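Simmont over-ear headphones with cable – white or pink
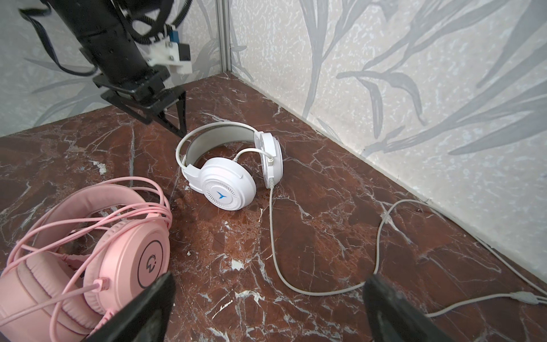 The Simmont is a simple wired headphone for home, school and office. It has no battery and no menu. You plug it in and it plays. We at Forna have sold it from our shop in Mendelthorpe for several years, and it is still the model we recommend first when a customer asks for something comfortable at a fair price.

Colours

White: white outer shell on the headband, light grey padding inside it, round white plates on the ear cups with fine slots at the edge. A small blue logo in the form of a bird or a wing is placed in the centre of the plate.

Pink: pink ear cups and a pink padded headband, with a pink cable. The pink is chosen by many schools, as it is easy to find again on a full shelf.

Fit

The cups go over the ear and do not press on it. The headband can be made longer on both sides, and it should rest lightly on the top of the head. If you wear glasses, put the headphones on first and the glasses after. Customers with a small head, or parents who buy for a child under seven, should please write to us before ordering.

Cable

The cable of the white model goes into the lower side of one ear cup with a white connector. It is thin and soft, so it does not pull when you turn your head. It also makes knots easily if you throw it in a drawer. Wind it in wide loops around the headphones when you put them away, but not too tight near the connector – this is the place where most cables break.

A spare cable can be ordered with number 488. Please say which colour you have.

Care

Wipe the cups and the headband with a cloth that is only a little damp. Do not use spirit or kitchen cleaner on the padding, it becomes hard and then it cracks. Ear pads are sold in pairs and are changed by hand, without tools.

For schools and libraries

From 20 pieces we give a lower price, and colours can be mixed in one order. Gwawr Gittins answers all questions about larger orders and can send two samples for you to try, one of each colour. The samples must come back to us within 17 days, in the same box.

Delivery

Orders which reach us before noon leave Mendelthorpe the same day. The pink model is out of stock at the moment and comes again in September. You can reserve it already now and you pay when we send it.

Repairs

Trefor Mostyn repairs headphones bought from us, also when the guarantee is over. Please put a note in the parcel which says what is wrong and on which side, left or right.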